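Cahier d'atelier – bacs et rangement
26 avril 2018

Repris ce matin la question des bacs gris à deux compartiments. Bronwyn Baxter était passée mardi pour le relevé d'usure et m'avait laissé ses notes sur un coin d'établi, à moitié lisibles. Je recopie ici ce qui sert.

Le lot vient de Tanholm, référence interne 468. Il y en a 15 en service et 7 en réserve, sur l'étagère du fond, à côté des cartons Clestdale qu'il faudra bien finir par trier. Les bacs de réserve ont encore leur film de protection. Les autres ont tous été lavés lundi à l'eau savonneuse puis essuyés au chiffon. Pas de solvant : le dernier essai à l'acétone avait laissé un voile blanchâtre qu'on a pris pour de l'abrasion pendant des semaines.

L'usure n'est pas la même partout. Le compartiment arrière tient bien. Dans le compartiment avant, c'est le fond qui prend, et le panneau incliné qui sépare les deux, surtout vers le bas. Bronwyn passe l'ongle en travers des rayures : si l'ongle accroche, elle note « profonde », sinon « surface ». Méthode un peu rustique mais on retombe sur les mêmes résultats à deux, donc on garde. 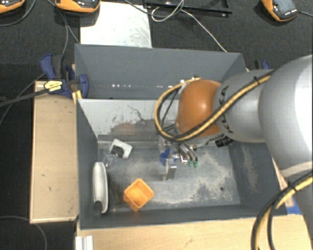

Faut-il remplacer un bac dès que le fond est rayé ?

Une rayure de surface ne justifie pas le remplacement. On sort le bac quand le fond se déforme sous la main, quand une fissure part d'un angle ou quand il reste des copeaux de matière après nettoyage. Entre les deux, on le passe en « à surveiller » et on le revoit au contrôle suivant.

Pour les fonds, deux pistes. La première : un tapis mince découpé à la forme du compartiment avant. Jiang nous a envoyé un échantillon, assez souple, facile à couper au cutter. Il gondole dans les angles si on le coupe au ras. J'ai repris la découpe avec un peu de jeu et il se pose à plat. À voir après 20 jours d'utilisation. La seconde : tourner les bacs entre les postes pour répartir l'usure. Ça ne coûte rien, il faut seulement que l'étiquette suive le bac et pas le poste. En mars on avait fait l'inverse et le suivi ne valait plus rien.

Étiquettes : les nouvelles se collent à l'extérieur, petit côté, en haut. Le modèle Trarano se décolle au lavage, ne plus en commander. Il reste un rouleau dans le tiroir, bon pour les cartons.

Petites pièces métalliques : penser à retourner et secouer le bac au-dessus du plateau avant lavage. Lundi j'ai retrouvé deux rondelles dans le filtre de l'évier. Le long de la paroi arrière, passer le pinceau plat, l'éponge pousse tout dans l'angle.

Vu avec Bronwyn par téléphone en fin de matinée. Elle est d'accord pour le tapis sur un seul bac d'abord, et préfère attendre juin pour décider d'une commande. Elle demande aussi qu'on note la date de mise en service au marqueur sous chaque bac neuf – je l'ai fait pour la réserve, sauf deux que je n'ai pas pu atteindre sans l'escabeau.

À faire :
finir le marquage des deux derniers
poser le tapis Jiang dans le bac d'essai
racheter des pinceaux plats
relancer Tanholm pour le prix des panneaux inclinés vendus seuls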